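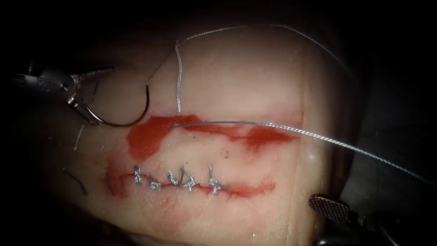 Suture pad with the lower incision partly closed and the upper one still open. Needle in the left driver.

I moved the teleoperation setup to the new pads in March and have been recording suturing demonstrations on them since then. The project is called Stosoma. These are notes on the recording procedure, mostly so I stop changing it.

One episode is one interrupted stitch: pick up the needle, drive it through both edges, pull the thread, tie, release. Whole-incision recordings were too long to label and a single dropped needle spoiled them. I have 67 usable episodes and 31 that I keep in a separate folder for recovery behavior, mainly regrasps where the needle rotated in the jaws.

Motion scaling matters more than I expected. At 4:1 my hand tremor disappears from the trajectories, but I have to clutch in the middle of the needle arc, and each clutch leaves a pause that the policy learns to copy. I now clutch only before the bite and after the exit. Pauses longer than a few samples are trimmed by a script, with the jaw state left alone.

The braided thread is the hard part. The arm poses are logged cleanly, but the slack is only in the video, and a loop lying across the other incision looks a lot like one about to be used. Gindach, the labeling tool I use, has no concept of a line that crosses itself, so I label the needle, both jaw tips and the entry point and leave the thread unlabeled.

Stitch spacing is by eye. It varies, and I have not corrected for it.

Next change is to record the knot as its own episode type. It takes around 10 times as many corrections as the needle drive, and training on both together has made the drive worse.

Posted May 14, 2020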